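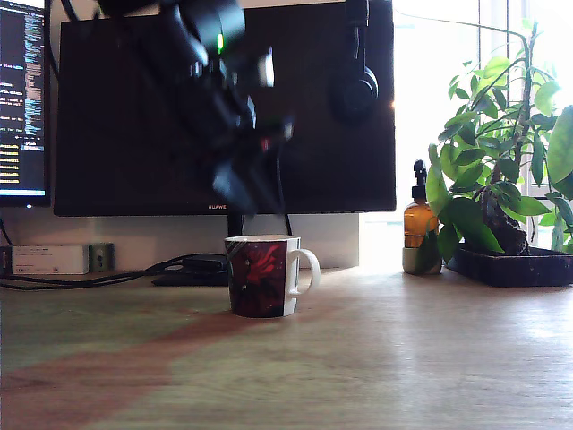
Der Arm über dem Schreibtisch, darunter die Tasse.

Moushumi Navaratnam
1/9
Mich fragen gerade viele, ob Maschinen schon im Haushalt helfen können. Meine Antwort nach 2 Monaten Beschäftigung mit dem Thema: ein bisschen, und langsam.

2/9
Nehmen wir Schreibtisch aufräumen. Tasse in die Küche, Kabel nach hinten, Pflanze gießen, Platte abwischen. Ich brauche dafür vier Minuten, wenn ich trödle.

3/9
Die Tasse ist der leichte Teil. Sie steht frei, hat rechts einen weißen Henkel und eine feste Form. So etwas greifen die Arme inzwischen ordentlich. Ob noch Kaffee drin ist, ist die nächste Frage. Eine volle Tasse muss man anders tragen als eine leere.

4/9
Die Kabel sind der schwere Teil. Schwarz auf schwarz, ineinander verknotet, und jedes hängt irgendwo fest. Wer am falschen zieht, hat den Monitor aus. Ich ziehe selbst oft am falschen.

5/9
Pflanzen finde ich auch schwierig. Die Blätter hängen vor der Pumpflasche. Ein Mensch schiebt sie kurz zur Seite, ohne hinzusehen. Eine Maschine muss erst entscheiden, dass man Blätter schieben darf und Flaschen besser nicht.

6/9
Dazu das Licht. Fenster rechts, die halbe Tischplatte spiegelt. Am Nachmittag sieht derselbe Tisch für eine Kamera ganz anders aus als am Morgen.

7/9
In der Werkstatt ist es einfacher. Farzana Pramanik arbeitet bei Debnath, dort legt ein Arm 300 Teile pro Schicht in Kisten. Immer dasselbe Teil, immer dieselbe Kiste. Bei 18 davon musste zuletzt jemand nachfassen. Damit kann der Betrieb leben.

8/9
Zu Hause würde mir das nicht reichen. Wenn von 80 Tassen eine herunterfällt, habe ich im Frühjahr keine schönen mehr.

9/9
Kaufen würde ich also noch nichts. Tassen einsammeln traue ich den Geräten bald zu, Kabel sortieren vorerst nicht. Im Januar schaue ich mir bei Orton an, wie weit sie mit Wäsche sind, und schreibe dann wieder etwas dazu.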